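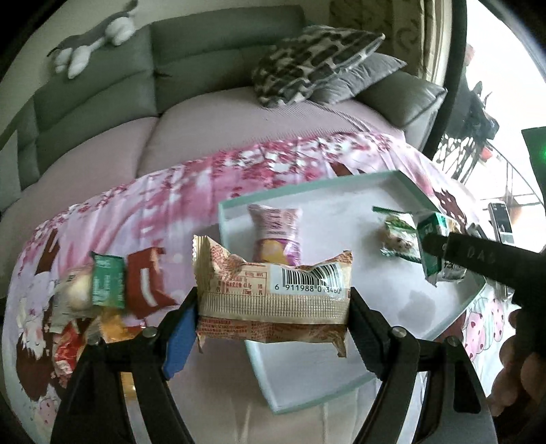 A wrapped snack in the jaws of a hand-held gripper, with more packets in the tray behind it.

The Snack Drawer Will Now See You

By the time I meet the Firus team, they have recorded themselves putting snacks into a tray 992 times, and the mood is what you would expect. Oğuzhan Ertürk, seventeen, no longer likes crackers. Theano Tzavaras dreams about the sound of crinkling. Ataberk Başaran says he is fine, in the voice of a man who has been asked that a lot lately by his mother.

Firus is the entry from Caltska High School's robotics club in the Sollumon student challenge, and it is named after a cat. The assignment sounds like a chore you could get out of. Teach a robot to tidy a pile of packaged food: pick up each packet, set it in a tray, don't crush anything. A toddler could do it, though the toddler would eat the evidence.

The robot itself lives in the school's shop room, where it spends most of its time under a bedsheet. The teaching happens elsewhere. You take a pair of grippers, the same kind of pinching jaws the robot wears at the ends of its arms, and you hold them in your own hands like a very expensive set of salad tongs. A camera rides along. You do the job and the recording goes onto a drive, and then you dump the tray out and do it again. Feed the robot enough of this and it should pick up the habit.

"Enough" is the word that got them. The club's first plan, written up in August on the back of a permission slip, called for 135 recordings. Annelies Frei, the junior who handles the files, still has the slip. The current target is 3,276, a number she reached with a spreadsheet and a lot of sighing.

Notburga Imhof teaches physics and advises the club, which has 20 members on paper and five or six when there's no pizza. She drew up the one rule everybody complains about: no recording the same pile in the same place all week. The robot would learn the shop bench by heart and fall apart in front of a kitchen counter. So the grippers go home with people. They've worked in dens, on a ping-pong table, in a garage with the door up, and in living rooms where somebody's grandmother was trying to follow her show.

I sit in on one of these sessions and am handed a pair within ten minutes. The first thing you learn is how much of your day is done by your fingertips without consulting you. With the jaws, a flat packet on a tablecloth might as well be painted there. You slide one pad toward it and it scoots. You come down from above and get a mouthful of cloth. Theano's trick is to go for the crimped end, where the wrapper stiffens up and gives you something to bite. I go for the crimped end. I get cloth.

"Most people swear by now," she says kindly. (The recordings have no sound, which Ms. Imhof considers the best design decision of the year.)

Wrappers, it emerges over the afternoon, are the whole problem. A wooden block looks like a wooden block from every side. A snack packet is shiny on one face and covered in small print on the other, and when you squeeze it, it becomes a different shape and the corners go off on their own. The air moves around inside. Two packets from the same box will crumple in two different ways, and the robot, which is a literal-minded pupil, has to be persuaded they're the same thing.

Then there's breakage. Nobody at the challenge has ruled on how crushed is too crushed, so the team made up its own scale, from "store shelf" to "bottom of backpack." Anything worse gets eaten and replaced. Ataberk does the replacing. He started at Rashidi, the corner store across from the school, where the owner assumed for a month that he was throwing parties. He buys by packaging now: something puffy, something flat, something see-through, something with so much foil on it that the camera sulks. The flavors are an afterthought, and taste like it.

Not every recording survives. Annelies goes through them in the evening with her feet on a space heater and throws out the ones where a packet gets dropped off the table, or a sleeve covers the view, or the person recording stops to answer the door – she has kept one of Oğuzhan in which he tries for most of a minute to pick up a shadow. He was tired. He would like that mentioned.

I ask whether the robot has learned anything yet. There is some looking at shoes. They ran it on a Caltska bench last month, after the first few hundred recordings, and it reached out, closed its jaws very gently on the rim of the tray, and put the tray on top of the snacks.

"The grip was good," says Ms. Imhof.

They'll try again when the next batch is in. Meanwhile Theano has emptied the tray back out and moved it so it sits at a new angle, and Ataberk is digging in a shopping bag for something puffy. I get one more turn. On the fourth attempt I catch a packet by its end, lift it, and set it down in the tray upside down, which Annelies says she can use.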